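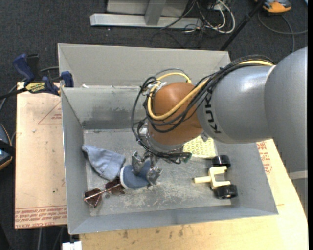 灰色敞口金属箱,箱内可见墨镜、灰蓝色布巾、蓝色杯状物及米色叉形玩具件。

# Weranon 2409 型敞口金属周转箱使用评价

**使用单位:** Lerndale 社区服务中心物资科
**评价人:** Tuva Berge
**复核人:** Teodora Pavlović
**购置数量:** 15 只
**试用期限:** 3 个月

## 一、购置背景

本中心一层服务台、儿童活动室及二层阅览区长期使用塑料筐存放遗失物品和待归位的零散物品。原有塑料筐使用年限较长,筐壁开裂,网格底部时有小件漏出,玩具零件与眼镜配件的遗失登记逐年增多。物资科于年初提出更换,要求新箱底面封闭、敞口取放、可用湿布擦拭,并能与现有货架配合。

经比较,入围产品为 Weranon 2409 型金属箱和 Rovon 的同类塑料箱。后者自重较轻,单价亦低,但样品装入较重物品后底面下垂,在货架导轨上推拉不畅,未予采用。最终由供货商 Milošević 商行分两批交付 2409 型金属箱,单只价格连同运费为 800 克朗。

## 二、使用范围

箱体投入使用后按以下三处分配:

| 位置 | 主要存放内容 |
|---|---|
| 服务台 | 遗失的眼镜、围巾、杯具、雨伞 |
| 儿童活动室 | 待归位的玩具及散落零件 |
| 清洁间 | 布巾、海绵及替换用品 |

各处物品在每日闭馆后汇入服务台后方的分拣箱,次日上午分类登记。混放是分拣箱的常态:墨镜旁边压着布巾,杯子和玩具件挨在一起。本评价主要依据这一用途作出,单一品类存放的情况只作参考。

## 三、评价内容

### (一)取放与可见性

敞口设计符合预期。工作人员站在箱前即可看清大部分物品,无需开合箱盖。灰色内壁对浅色及鲜艳物品衬托较好,蓝色杯具、米色玩具件、浅黄色用品均易辨认。深色镜片和灰蓝色织物与箱体颜色较为接近,光线不足时容易漏看。服务台曾有一副深色太阳镜在箱角留置两天,清点时才被发现,其上覆有一条毛巾。

建议在箱底加铺浅色衬垫。物资科已在四只箱中试铺白色薄毡,辨认情况有所改善,但薄毡吸附毛絮,需另行清洗。

### (二)箱体强度

试用期间未发现箱体变形。底面平整,满载时在货架上推拉顺畅。一只箱在搬运中自台面跌落,一角出现轻微凹陷,不影响使用。金属箱壁受碰撞时声响较大,阅览区读者对此有过两次书面意见,该区域的箱子现已改放在铺有地垫的位置。

### (三)对存放物品的影响

硬质底面对镜片不够友好。眼镜直接放入箱底,并与杯具、玩具等硬物混放,镜片存在刮擦风险,镜腿也可能受压。物资科要求服务台在收到眼镜后先装入布袋再入箱,暂无布袋时以镜片朝上的方式放置,并与硬物隔开。该要求在工作日执行较好,星期日由轮值人员接班,执行不够稳定。

布巾及海绵类用品入箱前应完全晾干。清洁间曾将未干的布巾直接放入,隔夜后箱底留有水痕,擦拭后消除,未见锈迹。试用时间尚短,长期受潮后的表现有待观察。

### (四)小件管理

封闭底面解决了小件漏出的问题,这是更换后改善最为明显的一项。带有短柄或叉口的玩具件以往常卡在筐底网格中,取出时容易折断,现已无此情形。不过,小件落入深箱后多被织物遮盖,分拣人员须先将布类取出,再检查底部。儿童活动室反映,箱内若能加装隔板,归位速度可再提高。Weranon 随箱未附隔板,另购配件的交货期较长,本中心目前以硬纸板自制分隔,效果尚可,外观欠佳。

### (五)清洁

内壁以湿布擦拭即可,不必使用专用清洁剂。箱角处容易积灰,宜用窄毛刷处理。每周清洁一次能够满足服务台的需要,儿童活动室的箱子应每日擦拭。

### (六)搬运

箱体自重大于原有塑料筐,空箱单人搬运没有困难,装入杯具等较重物品后建议两人搬运。箱口边缘经过处理,未发生划伤,但长时间徒手提握有压手感,清洁间人员普遍佩戴手套操作。

## 四、供货与售后

首批箱子按期到货,第二批迟到九天,供货商事先以电话通知。到货验收时有一只箱底面不平,Milošević 商行当周予以更换,未收取费用。随货说明书仅有一页,载明了清洁方法,对承重上限的表述较为含糊。物资科已去函询问,截至本评价提交时尚未收到书面答复。在此之前,各处应避免将箱子用于存放书籍或成箱纸张。

## 五、结论与建议

Weranon 2409 型金属箱适合本中心遗失物品及零散物品的集中存放和分拣,准予继续使用。用于存放眼镜等易刮物品时,应配备布袋或衬垫。阅览区暂不增配。

后续事项如下:

1. 服务台及分拣区的箱子统一加铺浅色衬垫,材质由物资科另行选定,优先考虑不易沾附毛絮者。
2. 儿童活动室的分隔板向供货商询价,单价过高时委托木工房制作。
3. 星期日轮值人员的交接表中增加“眼镜装袋”一栏,由 Teodora Pavlović 负责修订。
4. 原有塑料筐中完好者转交园艺组使用,破损者按废旧物资处理。

综合评定:良好。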